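Does a Quilt Cover Need Washing Every Week?

By Hinata Yokoyama

Every May the same advice comes around: strip the bed weekly, wash everything at 60 degrees, replace your pillows before they turn on you. This spring it reached me by way of Mondamex, which sells detergent, and which has surveyed 473 households and found that most of us are doing it wrong. I would have been more impressed if the survey had been paid for by someone who doesn't sell detergent.

I asked for the questions they used and got a leaflet. It had a coupon in it.

Sheets and pillowcases I'll grant them. You lie on those with your face. But the leaflet wants the quilt cover done weekly too, plus the blanket, plus a scented rinse for the mattress pad. I kept a tally for a month on their schedule. It came to four extra loads, and my water bill did what you would expect. I slept the same as ever.

Yuto Ichikawa, who ran the laundry at a small hotel for years, told me the top blanket got washed when it looked like it needed it. He was also rude about fabric softener on towels, and I agree with him there. It leaves them slick and they stop soaking anything up.

The Natico linen spray I tried smelled of pears until lunchtime. I can't say what else it did.

If you have allergies, ask your doctor and ignore both me and the leaflet. Everyone else can probably skip a week.

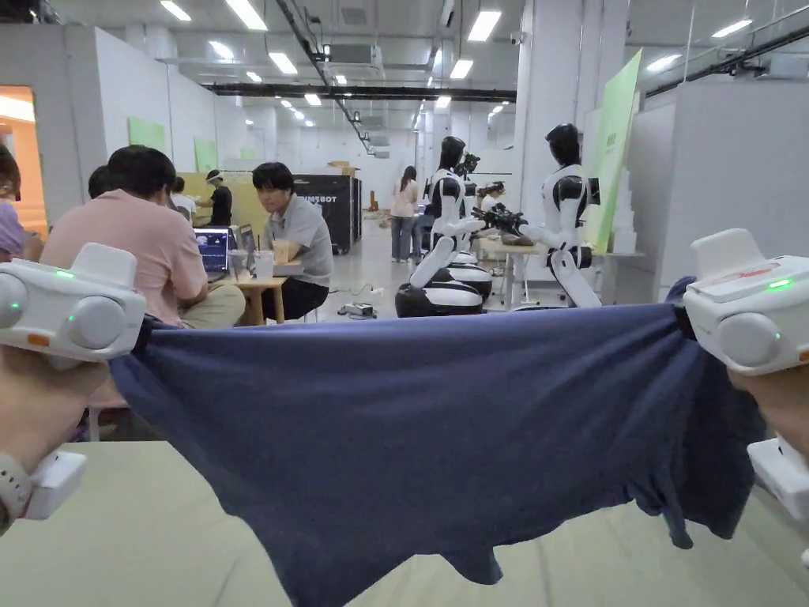
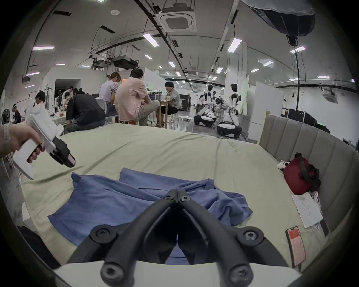 Blue cloth, stretched out in the first picture and bunched on a pale green sheet in the second.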